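Kendix Cylindrical Cells and Storage Tray Set

Household and Workroom Supplies – Batteries and Accessories

Item: Kendix cylindrical cell, single use, with optional Torton storage tray
Order code: KX 147
Supplied by: Gernholm Institutional Supply
Unit of sale: carton, packed in sleeves of 4
Availability: in stock at the Mac Giolla depot

Overview

The Kendix cylindrical cell is supplied for general use in offices, schools, residential homes and reading rooms. It is intended for wall clocks, hand lamps, remote controls, cordless desk equipment and similar articles that call for a small round battery. Cells are sold by the carton to account holders and by the sleeve at the depot counter.

The cell is a single-use product and must not be placed in a charger. Customers who require rechargeable cells should refer to the separate listing under Charging Equipment, where the chargers and the cells approved for use with them are shown together.

Selecting the correct size

The order form asks for the size of cell required. This is normally printed inside the battery compartment of the appliance or stated in its instruction leaflet. Where the marking has worn away, a used cell from the same appliance may be brought to the depot counter for comparison. Cells should not be ordered by the name of the appliance alone, as manufacturers change the compartment between models.

An order may combine 2 sizes in one carton, provided that each size is ordered in full sleeves. Mixed cartons are labeled on the end panel with the contents of each sleeve. Please allow one additional working day for mixed cartons to be made up.

Fitting

1. Switch off the appliance and, where it has a cord, unplug it.
2. Remove all of the old cells together. Old and new cells should not be used in the same compartment.
3. Wipe the contacts in the compartment with a dry cloth. Do not use water or household cleaner.
4. Match the raised positive contact of each cell to the plus sign in the compartment. The flat end is the negative end and usually rests against the spring.
5. Close the cover fully before switching the appliance on.

If the appliance does not respond, check the direction of each cell before returning the goods. In many compartments neighboring cells lie in opposite directions, and a single reversed cell is enough to prevent the appliance from working. Do not force the cover shut over a cell that stands proud of its place.

Appliances that will not be used for a season, such as outdoor lanterns and holiday lights, should have their cells removed before they are put away.

The storage tray

The Torton tray is offered as an accessory for customers who keep a supply of cells on the premises. It holds the cells upright in separate wells so that the end contacts do not touch one another or any metal object. The tray fits a standard office drawer and may be stacked to a height of two. A lid is available separately and is recommended wherever the tray is kept on an open shelf.

Each tray is supplied with a strip of blank labels for the front edge. We suggest that one side of the tray be kept for new cells and that used cells never be returned to it. Used cells should go directly into a collection tub.

"The trays were requested by our school accounts, where loose cells had been kept in drawers with paper clips and keys," writes Margaux Langlois, who is responsible for the accessories range. "The wells are deep enough to hold a cell steady and shallow enough that it can be lifted out easily."
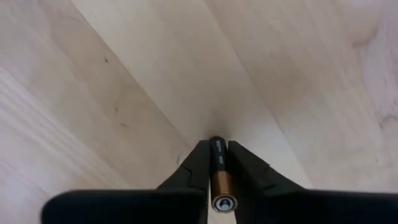 Cylindrical cell in black and copper wrapper, positive contact toward the viewer.

Storage and safety

Store cells indoors in a dry place, away from radiators and direct sun. Refrigeration is not required. Keep cells in their sleeves or in a covered tray until they are needed, and use the oldest stock first.

Keep all batteries out of the reach of small children. A cell that is swollen, dented or leaking should not be used. Handle it with gloves, place it in a plastic bag by itself and hand it in at the collection point. Cells must not be opened, crushed or put into a fire.

Returns and used cells

Unopened sleeves may be returned for credit with the delivery note. Opened sleeves are accepted only where a cell is faulty, in which case the remaining cells should be enclosed. Returns are examined by Régis Besson at the depot, and credit is entered on the next monthly statement.

Used cells of any make are accepted at the depot counter during opening hours. Account holders may also ask for a collection tub, which is exchanged when the driver makes a regular delivery. Please tape over the contacts of used cells before placing them in the tub – clear office tape is suitable.

Ordering

Orders may be placed on the standard form, quoting the order code, the size of cell and the number of sleeves. Orders received before noon are prepared the same afternoon. Questions about existing accounts should be addressed to Marcelle Jacquet, and requests for new accounts to Ravindran Varma.

The present price list remains in force until April. Trays, lids and replacement label strips are listed under Accessories.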